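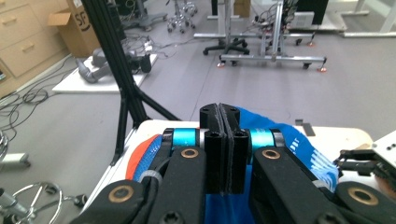
Figure 2. Hand-held gripper closed on blue fabric at the tabletop.

3.2 Collection rules
Operators at the Meltetby site followed one written protocol for all 322 cloth-handling episodes. Each episode began with the fingers open and lasted no more than 30 seconds. The pads had to close fully on the cloth before any lift (Figure 2). Episodes with a missed grasp were kept and labeled as failures. Pads were checked for wear after every 5 episodes, following the Zesley checklist.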